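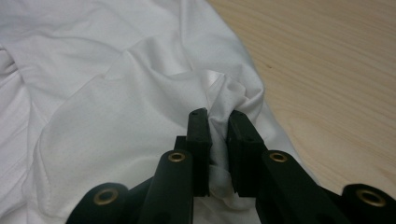 Filed under: Nightlife & Local Events

August listings for Penrose are mostly settled, so I'm putting them in one thread. Times can move. Check with the venue before you drive out.

Clive Nuttall plays the back room at the Urnis. Doors 7:30pm, music at 8:15pm. Admission $12, cash at the door. 21 and up.

Same room, later in the month: open mic, sign-up at 6:00pm, two songs each. Free. All ages until 9:00pm.

Grusus has the swing band again. $8, or $5 if you come for the lesson at 7:00pm. Bar takes cards now — it didn't last year.

Address for Grusus is 1764 Mill Road. An old flyer says 1767. That's the tire shop across the street and they are tired of the calls.

Rasport outdoor show is the big one. Capacity is 2000 and they've sold out before. $33 in advance, no price yet for the gate. No coolers, no dogs, folding chairs OK.

Parking for Rasport is the gravel lot only. Cars on the shoulder got towed in June.

Still waiting on times for the bluegrass night — will add it here when I have them.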